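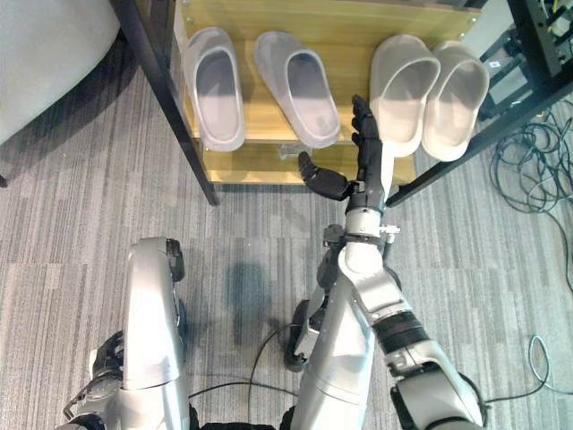 Garwood Shared Workshop
Pre-Operation Checklist, Misix Build
Inspector: Krisztina Hajdu

1. Emergency stop tested from 2 positions. Pass.
2. Arm joint fasteners checked against torque sheet. Pass. Left wrist retightened.
3. Floor cables clear of the operating area. Fail. Cables are to be secured before the next powered run.

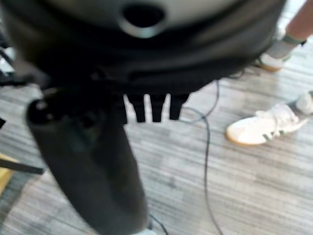 4. Closed shoes worn by all persons near the robot. Pass.
5. Standing distance of 600 mm observed during arm motion. Comment: mark the line with floor tape.
6. Hand returns to rest within 30 seconds of stop command. Pass.

Item 3 to be reinspected in January.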